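Lesezeit: 4 Minuten

Zwei Etagen Zitrone und ein Fuchs, der nicht sitzen wollte

Im April habe ich endlich die Torte gemacht, um die mich Ningsih schon im Winter gebeten hatte. Ningsih Kwok und ich kennen uns noch aus der Tanzschule unserer Töchter, und als sie mir erzählte, dass ihre Kleine sich zum Geburtstag einen Wald wünscht (einen ganzen Wald, mit Fuchs und Pilzen und bitte auch einem Bach), habe ich natürlich sofort zugesagt und mir hinterher erst überlegt, wie man einen Bach auf eine Torte bekommt.

Fangen wir unten an. Die untere Etage war ein Zitronenrührkuchen, mein altes Rezept mit Buttermilch, das ich inzwischen im Schlaf kann. Oben saß ein Schokoladenkuchen mit Himbeerfüllung, weil das Geburtstagskind Zitrone zwar mag, der kleine Bruder aber überhaupt nicht, und man will ja keine Tränen am Kuchenbuffet. Beide Böden habe ich am Vorabend gebacken und gut eingewickelt über Nacht stehen lassen. Frisch gebackene Böden krümeln mir beim Durchschneiden immer furchtbar, und am nächsten Tag sind sie so viel gutmütiger!

Für die Creme habe ich diesmal eine italienische Buttercreme gemacht, also mit heißem Zuckersirup im Eischnee. Ich hatte lange Respekt davor. Beim allerersten Versuch, das ist bestimmt schon drei Jahre her, ist mir der Sirup an der Schüsselwand festgeworden, und ich habe eine halbe Stunde lang mit einem Löffel Zucker abgekratzt und vor mich hin geschimpft. Inzwischen gieße ich ihn ganz langsam und möglichst nah am Rand hinein, ohne den Schneebesen zu treffen, und dann wird die Creme so glatt und seidig, dass ich jedes Mal wieder davorstehe und staune.
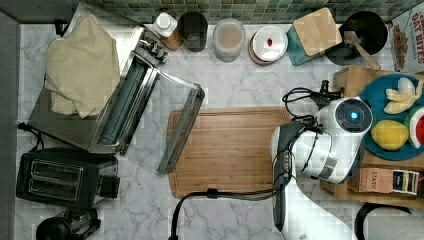

Backkreis Prollow, Gruppe Motivtorten

Nun also der Wald. Die Baumstämme sind aus Modellierschokolade, die ich in zwei Brauntönen eingefärbt und nur halb verknetet habe, damit eine Maserung stehen bleibt. Mit einem Zahnstocher lassen sich dann wunderbar Rillen ziehen, das ist die reinste Erholung. Die Pilze sind aus Fondant, kleine rote Hüte mit weißen Punkten, und ich habe 44 davon gemacht. Ja, ich weiß! Man fängt mit ein paar an, es läuft ein Hörspiel, und irgendwann ist das Blech voll. Die übrigen hat Ningsih in Tütchen gepackt und den Gästen mitgegeben.

Mein Sorgenkind war der Fuchs. Er sollte auf der oberen Etage sitzen, den Schwanz um die Pfoten gelegt, und er ist mir zweimal nach vorne gekippt, ganz langsam, mit dieser gekränkten Miene, die Fondantfüchse offenbar von Natur aus haben. Beim dritten Anlauf habe ich ihm einen Kern aus gepresstem Puffreis gegeben und ihn zwei Tage trocknen lassen, bevor der Kopf draufkam. So wurde er viel leichter und blieb brav sitzen. Die Schnauzhaare habe ich mit Lebensmittelstift aufgemalt, wobei die linke Seite schöner geworden ist als die rechte. Also schaute er auf dem Tisch eben nach rechts.

Für den Bach habe ich Isomalt geschmolzen und mit einem winzigen Tropfen Blau gefärbt, wirklich nur an der Spitze vom Zahnstocher, sonst sieht es nach Schwimmbad aus. Bitte unbedingt Handschuhe tragen, das Zeug wird höllisch heiß. Kleine Kiesel aus Schokolade kamen an den Rand, dazu etwas Moos aus zerbröseltem Pistazienkuchen, und damit war ich so zufrieden, dass ich beinahe die Zahl vorne vergessen hätte.

Der Transport war wie immer der Teil, bei dem ich um Jahre altere. Untere Etage im Kofferraum auf einer rutschfesten Matte, obere Etage im Fußraum, der Fuchs in einer eigenen Schachtel auf dem Beifahrersitz. Zusammengesetzt habe ich alles erst bei Ningsih in der Küche, mit vier Strohhalmen als Stützen in der unteren Etage. Einer hatte einen Knick, den musste ich noch austauschen.

Das Geburtstagskind hat den Fuchs übrigens nicht gegessen. Er steht jetzt bei ihr im Regal und soll dort bleiben, bis er zerfällt. Das Rezept für den Zitronenkuchen tippe ich am Montag ab und stelle es hier ein, es haben ja schon einige danach gefragt. Wer nicht so lange warten mag: 100 Gramm Zucker weniger als in meinem alten Osterrezept, dafür den Abrieb von einer Zitrone mehr.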